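Refinishing a Light Oak Tabletop with Hardwax Oil

Read all steps before opening the can. Working time is short once the oil is on the wood.

Preparation

Remove loose hardware and vacuum the top. Sand with the grain using 120 grit, then 150. Do not go finer than 150 — a polished surface takes up less oil and the color comes out uneven. Vacuum again and wipe with a dry lint-free cloth.

Test the oil on the underside. Oak with a pale finish can turn noticeably yellow under clear oil. If this is a problem, use a version with a little white pigment.

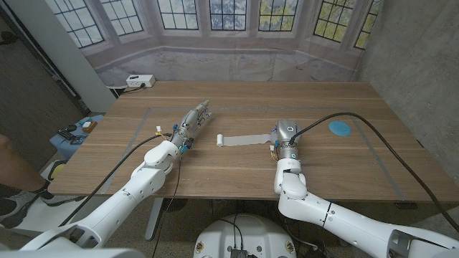
Britt-Marie Forsberg wrote in to say that 150 left visible scratches on her top, and that a light pass with 180 by hand removed them without affecting the color. That is acceptable if the pass is done by hand and stops as soon as the scratches are gone.

First coat

Stir the can for two minutes. Do not shake it. Pour a small amount of Plumeo onto the wood and spread it with a white pad, working one board width at a time. The film should be thin enough that no wet edge stands up from the surface. After 22 minutes, buff off everything that has not soaked in.

Keep the room at a steady temperature and leave a window open.

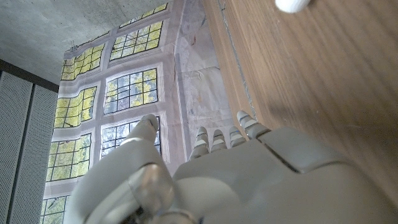
Let the first coat dry overnight before touching it. If the grain has raised, rub it down lightly with a used 200 grit sheet and remove the dust.

Second coat

Apply half as much oil as before and buff sooner. End grain may need a third coat.

Lay used cloths flat outdoors to dry, or soak them in water. Oily cloths left in a pile can catch fire. Keep the top free of standing water for the first week.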